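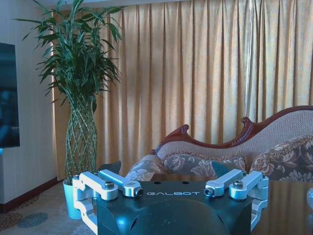
Photo: Ayodele Iyamu / Flurum Furniture Care

Sitting room, settee + table – ticket log
Opened by: A. Iyamu
Status: open, waiting on part
Category: upholstered seating / polished wood

Problem as reported
Settee rocks when you sit down on the right side. Creak from somewhere under the seat, worse in the evening. Also a cloudy patch on the table top, wants both looked at in one visit if possible. Client is Afolabi guest house, front sitting room. They have a party booked in July so not a lot of slack.

First visit, 11 am
Table first, quick one. Dark reddish-brown top, high polish, shows every fingerprint. Cloudy patch is wax build up, not heat damage. Went over a test spot with a damp cloth and a drop of dish soap, dried, buffed. Came up fine. Did the rest the same way. Do NOT put more spray polish on it, told the front desk, they wrote it down.

Settee next. Classic European style, ornate, upholstered. Sat on it, rocks toward the right front. Checked floor with a level, floor is ok. So it's the leg or the joint.

Tipped it onto its back on blankets (two people for this, it is heavier than it looks). Right front leg has play in it. Corner block behind it is loose, old glue gone to powder. One screw missing, one stripped. Other three corners tight.

Tried: tightening what was there. No good, screw just spins.
Tried: felt pad under the short side. Stops the rock for a minute then it walks off the pad. Took it off agian.

Creak – could not get it to do it with the thing upside down. Webbing feels ok by hand. Springs not checked, would have to open the dust cover and I didn't have staples with me.

Left it upright, asked them to keep people off the right end.

Update, after lunch
Called Stotis for a corner block. They have the Jinevton pattern, 2 sizes, need to know which. Measured off my template, want the bigger one. Lead time roughly 12 working days. Told client, they are not thrilled. Asked if I can cut one instead. Can do but hardwood offcuts are all at the shop.

Second visit, 4 pm
Cut a block from beech, dry fit ok. Scraped old glue out, took forever. Hide glue in, clamped, new screws in fresh holes. Clamp stays on overnight, note left on the seat so no one sits.

Opened the dust cover while I was down there. Found the creak I think. One spring clip rubbing bare metal on the rail. Slid a strip of felt under it and stapled cover back, 16 staples, a bit crooked at one end but you'd need to be lying on the floor.

Next day
Clamp off. No rock. Sat on it, bounced a bit, no creak from me. Desk clerk says she heard it once when she got up. Could be the back joint, didn't touch that one.

To do
– back joint, right side, check with seat loaded
– Stotis block still on order, keep or cancel?? ask client
– table: check no haze has come back, soft cloth only
– collect blankets, left them behind the desk

Leaving ticket open til the back joint is looked at. – A.I.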